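Unit 7: Order picking and slotting

Slotting assigns each item to a storage location. The usual ranking measure is pick frequency – lines per week, not units sold. In the Bronham data set, 239 of 3,447 items account for most order lines in March.
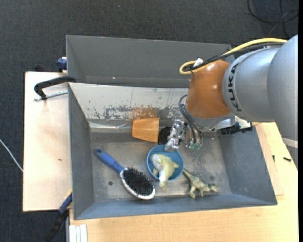
Why are units sold a poor ranking measure? An item shipped in one order of 2,000 units needs a single trip, so its location has little effect on walking distance.

Bulky items are ranked by the cube-per-order index: space required divided by trips. Low values go nearest the dock. Read the Hidayat case before Sunday.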